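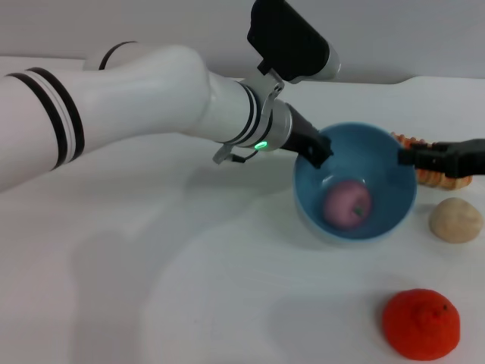 엘린보르그 하욱스도티르는 다회용 식기 사업에서 세척만 따지고 건조를 뒤로 미루면 보관 단계에서 반드시 문제가 생긴다며, 새 기준에 건조 종료 조건이 별도 항목으로 들어간 점을 가장 먼저 확인했다고 말했다.

# 굴탐, 프리날함 지역 급식소에 다회용 식기 순환 서비스 '비다노' 6월부터 공급

**건조 종료 판정과 적재 규격을 포함한 운영 기준 함께 공개**

다회용 식기 세척 전문기업 굴탐(Gultham)은 프리날함(Prinalham) 지역의 중소 규모 급식소를 대상으로 식기 대여, 회수, 세척, 건조, 재공급을 일괄 처리하는 서비스 '비다노(Bidano)'를 6월부터 정식 공급한다고 밝혔다. 1차 공급 대상은 사내 식당, 돌봄 시설, 직업훈련 기관 등 78개소이며, 자체 세척실이 없거나 세척실 면적이 좁아 일회용 용기를 병행해 온 곳을 우선 선정했다.

## 서비스 구성

비다노의 기본 단위는 밥그릇, 국그릇, 찬기, 평접시로 구성된 네 가지 식기 묶음이다. 식기는 폴리프로필렌 단일 재질로 제작하며, 묶음별로 적재 높이와 굽 지름을 통일해 동일한 운반 상자에 혼합 적재할 수 있다. 뚜껑은 기본 구성에 포함되지 않고, 배식 후 이동 거리가 긴 급식소에 한해 추가 공급한다.

이용 기관은 배식이 끝난 뒤 잔반을 제거하고 식기를 전용 회수함에 종류별로 넣는다. 애벌 세척은 의무 사항에서 제외했다. 다만 기름기가 많은 조리물을 담은 찬기는 별도 칸에 분리해야 하며, 회수함의 적재 한계선을 넘겨서는 안 된다. 회수 차량은 오염 구역과 청결 구역을 격벽으로 분리한 차량만 사용하고, 구역 간 상자 이동은 허용하지 않는다.

프리날함 세척장의 처리 능력은 시간당 2667점이다. 공정은 침지, 분사 세척, 헹굼, 고온 헹굼, 탈수, 열풍 건조, 검수, 포장의 순서로 진행된다. 세제 농도는 전기전도도를 기준으로 연속 측정하며, 설정 범위를 벗어나면 투입 컨베이어가 정지한다. 정지 시점에 분사 구간에 있던 식기는 전량 침지 단계로 되돌린다.

## 건조 기준

플라스틱 식기는 도자기나 금속 식기에 비해 열용량이 작아 고온 헹굼 이후 표면 온도가 빠르게 떨어진다. 잔열에 의한 증발이 충분하지 않으므로 굽 안쪽과 테두리 말림부에 물방울이 남기 쉽고, 이 상태로 겹쳐 쌓으면 접촉면이 밀폐되어 수분이 빠져나가지 못한다. 종전의 현장 지침은 대부분 건조 시간만 규정하고 있어 외기 습도와 적재 밀도에 따른 편차를 반영하지 못했다.

굴탐이 이번에 공개한 운영 기준은 건조 종료를 세 단계로 판정한다. 먼저 배기 습도와 급기 습도의 차이가 설정값 이하로 유지되는지 확인한다. 다음으로 동일 생산 단위에서 추출한 식기의 굽 안쪽을 흡수지로 눌러 수분 전이 여부를 본다. 마지막으로 추출 식기를 포장 상태로 실온에 두었다가 개봉해 결로 흔적을 확인한다. 한 단계라도 부적합이 나오면 해당 단위 전체를 재건조하며, 재건조 이력은 상자 표지에 기록된다.

기준 수립을 위한 시험 가동은 거의 1238시간에 걸쳐 실시했다. 이 기간에 추출한 식기 묶음 188개를 대상으로 잔류 수분과 세제 잔류, 표면 흠집을 점검했고, 부적합 사례의 다수가 찬기의 칸막이 모서리에서 확인됐다. 이에 따라 찬기는 건조 구간에서 기울여 배치하도록 받침 형상을 변경했다. 받침을 변경한 뒤에는 컨베이어 한 줄에 올릴 수 있는 찬기 수량이 줄어, 찬기 투입 시간대를 다른 식기와 분리해 운영한다.
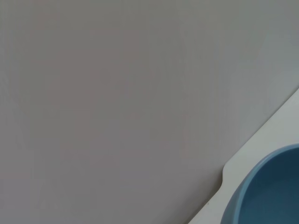
포장 단계에서는 식기를 종류별로 엎어 쌓고 통기 구멍이 있는 내부 덮개를 씌운 다음 외부 상자를 닫는다. 외부 상자는 이용 기관에서 배식 직전에 개봉하는 것을 원칙으로 하며, 개봉 후 사용하지 않은 식기도 회수 대상에 포함된다. 바닥에 직접 내려놓은 상자는 개봉 여부와 관계없이 재세척한다.

## 교체 및 폐기

식기는 사용 횟수와 표면 상태를 함께 적용해 교체한다. 테두리 파손, 칼자국, 변형, 지워지지 않는 착색이 확인된 식기는 검수 단계에서 분리된다. 착색만 있는 식기는 한 차례 산소계 표백을 거쳐 재검수하고, 같은 사유로 다시 분리되면 폐기한다. 분리된 식기는 재질별 선별이 필요 없는 단일 재질이므로 파쇄 후 운반 상자의 원료로 사용하며, 식품 접촉 용도로는 다시 투입하지 않는다.

교체 비용은 월 이용료에 포함된다. 분실 식기는 월말 정산에서 회수 수량과 공급 수량의 차이로 산정하되, 급식소별 허용 범위를 두어 그 이내의 차이는 청구하지 않는다. 허용 범위는 배식 방식과 반출 가능 여부에 따라 계약 시 정한다.

## 공급 일정 및 협력

회수와 배송은 물류업체 그림스도티르(Grímsdóttir)가 담당한다. 점심 배식 기관의 회수는 오후 3시에 시작하고, 세척을 마친 식기는 다음 날 오전 7시 이전에 공급된다. 저녁 배식을 병행하는 기관에는 두 번째 식기 묶음을 미리 비치한다.

발두르 블뢴달 굴탐 세척공정 책임자는 "급식소마다 회수함이 도착하는 상태가 달라 초기에는 침지 시간을 길게 잡을 수밖에 없었다"며 "회수 구분이 정착되면 침지 시간과 용수 사용량을 다시 조정할 계획"이라고 말했다. 그는 찬기의 칸막이 형상 자체를 바꾸는 방안도 검토하고 있으나, 기존 운반 상자와의 적재 호환성이 확인되어야 금형 변경 여부를 결정할 수 있다고 덧붙였다.

굴탐은 1차 공급 기관의 운영 자료를 분기별로 정리해 건조 판정 기준의 개정에 반영할 예정이다. 운영 기준 전문과 회수함 적재 도면은 이용 신청 기관에 제공되며, 유사 설비를 운영하는 세척 사업자도 서면으로 열람을 요청할 수 있다.

**이용 신청 및 자료 문의:** 굴탐 비다노 운영팀

**신청 시 제출 자료:** 일일 배식 인원, 배식 시간표, 하역 공간 도면, 현재 사용 중인 식기의 종류와 수량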